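Tabletop hand cell, Skundlow bench 2

Table, felt, hand, controller. Replacement parts through Denik. Last serviced 25 Aug 2023.

Setup
Felt flat, no wrinkles, metal strip at the near edge. Bolt spacing 1192 mm, checked in March. Wrist goes on before the fingers get power. Zero the hand open, then run the Wirkomano warm-up 3 times.

Upkeep
Fingertip covers: wipe after each shift, change when they go shiny. Dont use solvent, it turns the grey ones tacky. Keep the wrist grooves free of lint (the felt sheds). Thumb drifts first. If it's out by more than 2 mm, re-zero, don't bend it.

Spares
Fingertip cover set, part 1395. Usually around a week from Steiner. Thumb cover sold seperately.

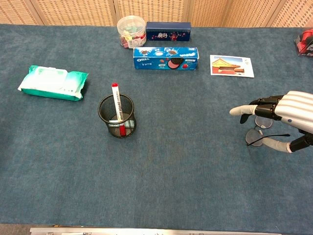 Skundlow Bench Automation, Service Group

Glasses are the fussy item. Set finger height over the lenses with the hand slowed right down, thumb last. Save the pose before moving anything else on the cloth.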